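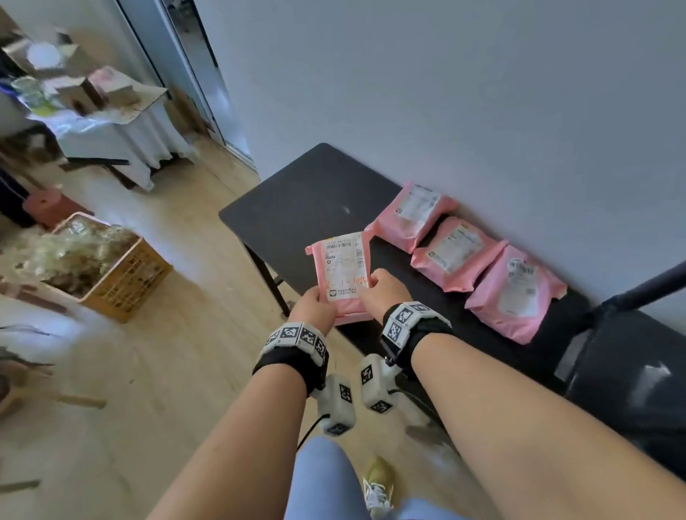
Fuseini Kyei maintains that a parcel has only one correct way up, and that it is whichever way lets you read the label without tilting your head. The rest of this section assumes you agree with him.

Home > Guides > Packing and Posting > Section 4
Filed under: Small Sellers, Big Piles
Updated September, by the Stalturbridge packing desk

4. Checking and lining up plastic mailers

You will need a table, a wall to push it against, a marker that shows up on a white label, and your filled mailers. Pink ones are easier to find on a dark table. Black ones on a dark table are a hobby in themselves.

4.1 Before you start

1. Push the long side of the table against the wall. Mailers slide, and they prefer to slide off the back.
2. Clear the top. Mugs count as clutter, including yours.
3. Have the order list where you can read it from a standing position.

4.2 Checking each mailer

1. Pick up the mailer with both hands and stand it upright, label towards you.
2. Feel along the bottom edge. If the contents have all gone to one corner, lay the mailer flat and coax them back. Shaking is quicker and you will regret it.
3. Run a thumb down the seal. Any gap wide enough to take a fingernail needs tape.
4. Look at the barcode. It should be flat from end to end. A crinkle at the corner of the mailer is neither here nor there, but a crease through the bars means a new label.
5. Read the handwritten number against the order list, out loud if you are alone. Use dashes between the parts, as in 2-1-1054, so that the number can't be read as one long and alarming quantity.

NOTE: Write across the middle of the label only if the address stays legible. A beautifully numbered parcel with no street on it will be back with you shortly.

CAUTION: Let marker ink dry before stacking. We once sent out 11 mailers wearing each other's numbers in reverse.

4.3 Lining up

1. Lay the checked mailer flat at the back of the table, against the wall.
2. Lay the next one beside it, slightly overlapping — enough to save room, not enough to bury the number.
3. Keep the front of the table free for the one in your hands.
4. When the row is full, move it to the outgoing crate and start again. Do not begin a second layer. Second layers become third layers after lunch.

NOTE: Unchecked mailers stay off the table altogether. For the Voltby crate and its lid, see Section 5.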